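CLUDHAM, 14/03/2026 — Play kitchen sets from Hotstead will be on loan to families through the Cludham Toy Library starting this month, and the first ones are ready to go out the door.

The library has put together 200 sets with help from Doherty, the hardware store on the square, which paid for the storage bins. Each set has play food along with dishes and cookware, and families can keep one for 4 weeks at a time.

"We've wanted a proper kitchen collection for years, and the kids have been asking even longer than we have!" said Amber Fairclough, who runs the library. "They'll cook the same strawberry all afternoon and serve it to everyone in the house."

Omid Rezaei and Lucie Vachon chose the pieces, going for big, simple shapes and soft colors that small hands can manage and mix from one set to the next.

Play food and kitchen pieces on the white table: 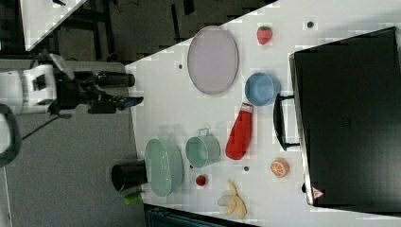
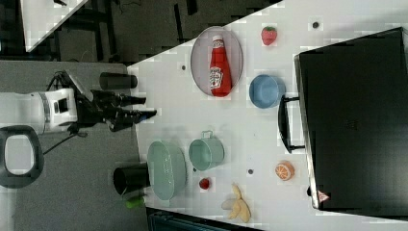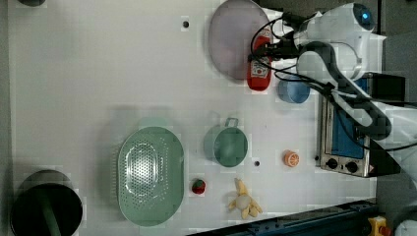
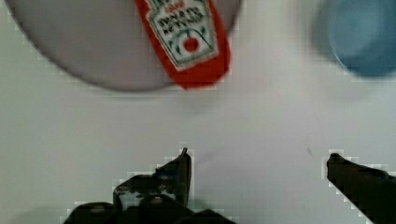
Borrowing is free for members. Sets can be reserved at the front desk or by phone, and missing pieces should be reported when the set comes back so they can be replaced before the next family takes it home.

The library now has 2,220 toys and games on its shelves. A second pickup point, at the Ganimholm branch, opens later in March with Orla Ó Dubhghaill in charge of reservations.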